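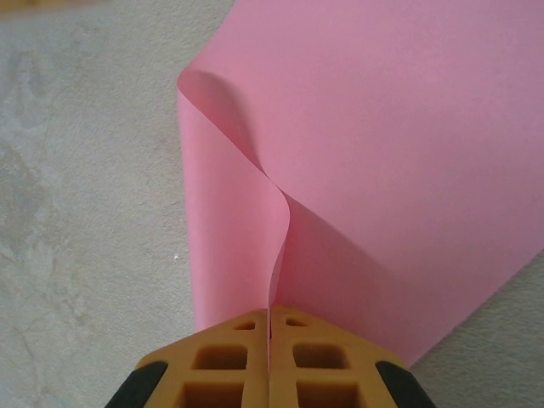 # thin-sheet-grip

Recordings from the thin sheet trials at Sketstead, comparing two sets of fingers on the same arm and wrist camera. Last update 28/07/2019.

## What was compared

- `guvport` – soft orange-yellow fingers with rectangular cutouts, tapering to a point
- `navarro` – flat rigid pads, no cutouts

The task is the same for both. A sheet of colored paper lies on a gray surface, the gripper closes on it from above, and the arm lifts the pinched part clear. The pink runs show the fold best, as the shadow next to the pinch is easy to pick out on that paper. White paper was dropped in May after the segmentation kept losing the edge of the sheet.

## Contents

There are 393 episodes, recorded at 30 frames per second.

```
episodes/
 guvport/
 navarro/
labels.csv
calib/
notes/
```

`labels.csv` has one row per episode:

| column | meaning |
|---|---|
| `episode` | folder name |
| `fingers` | `guvport` or `navarro` |
| `paper` | color of the sheet |
| `result` | `held`, `slipped`, `missed` or `torn` |
| `operator` | initials |

`held` means the paper stayed between the fingers for 2 seconds after the lift. A sheet that curls over on itself still counts as held. Jonalyn Manalo and Jhun Dagdag labeled everything separately, then went through the disagreements together. Their first-pass labels are in `notes/`.

## Known problems

- The first 50 `navarro` episodes used a higher closing force. Leave them out if you are comparing slip rates.
- Exposure was on auto for all runs, so the paper color shifts a little when the fingers close.
- `calib/` covers the wrist camera only. The Lelaser range sensor was never calibrated against it and its readings are not included.
- Some `missed` episodes end early – the operator stopped the arm by hand.

## Not covered

Stacks of paper, coated paper, card. Cecilia Alhassan has a few card runs with the `guvport` fingers, not labeled yet.

## Contact

Florante Tagle for the recordings, Honeylyn Maglaya for the loader script. Please include the episode name when reporting a bad label.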